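Notes from the Odside open day, 20 Jul 2026

I went to Odside for the afternoon program on persuasion and group behaviour, run by the Gbeho discussion group. Parking was at the Tolulia end and the signs from there were easy to follow. Entry cost $2.

The first session looked at why people soften an opinion once they hear a room disagree with it. We filled in a short form on late-night shop hours, heard the results read out, then filled in the same form again. I changed one answer and couldn't say why.
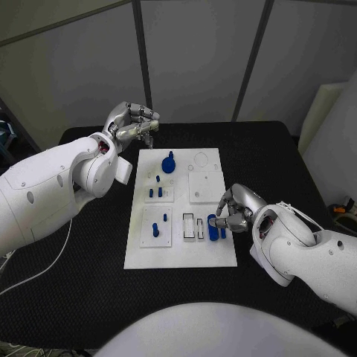 *Both hands over the board, open day.*

After the break there was a talk on the Darard survey, which went out in May. Of 1,636 people contacted, 1,085 replied, and 772 of those said they had kept quiet in a meeting to avoid an argument. The speaker was careful to say that keeping quiet isn't the same as agreeing. I would have liked to see the wording of the questions.

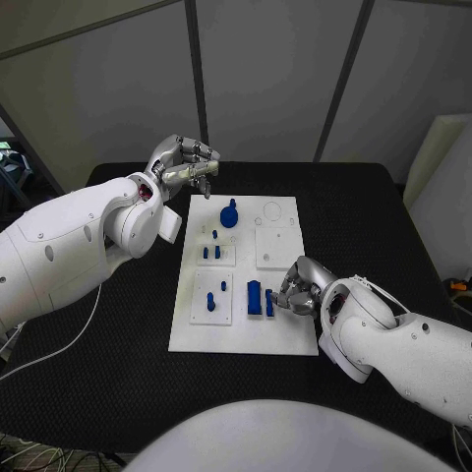 *Blue and white parts on the work board.*

Question time ran over. Most of it went to whether politeness counts as dishonesty, and opinion was split along the rows, with the back of the room the harder markers.
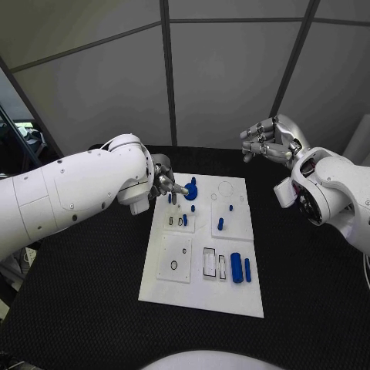
The tea was fine and the chairs were not. Handouts ran out before the second session, so get there early if you want one.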